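Stop Sorting Laundry by Color Alone

My mother sorted by color and nothing else. Whites in one pile, darks in another, and a third pile for anything red, which was washed by itself no matter how small the load. I did the same for years. I now think color is the second question, and the first one should be what the thing is made of and how it was put together.

Consider the bath towel. It is white, so it goes in with the white T-shirts. The towel holds water and takes twice as long to dry, and the T-shirts sit in the dryer with it getting thinner. Jeans and a dark blouse have the same problem. They match in color and in no other way.

I lived over a laundromat on Cordale Street for a while, and Raghda Nseir, who ran the place, sorted the drop-off bags by weight of cloth. Heavy things went together, then light things, then anything with printing or a patch on it. Only after that did she look at color. She handled some 200 bags in a busy month, and I never heard a customer complain about a pink shirt.

Sports clothes are where the old rule does the most harm. A red jersey with white striped ribbing is a red thing and a white thing sewn together, and no pile is right for it. It also tends to come off with the undershirt still inside, so the two land in the laundry basket as one lump.

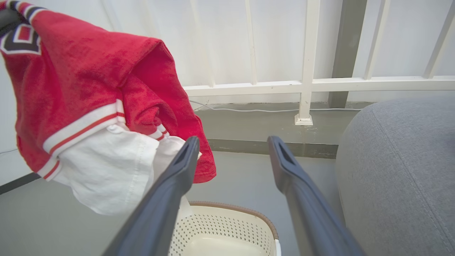 What I Would Do Instead

Pull the layers apart before anything else. A white shirt bunched up inside a red jersey should not go into the machine that way, even in cold water.

Then make a heavy pile and a light pile. If a bright red item is new, wash it alone the first two times. After that I put mine in cold with the other light things, turned inside out to spare the patches and numbers.

People will say this makes more loads. In my house it makes fewer, three a week where there used to be four, and the dryer runs less. I do the heavy load on Monday and the rest when the basket is full.

Keep a white pile if you own a lot of dress shirts. I own two.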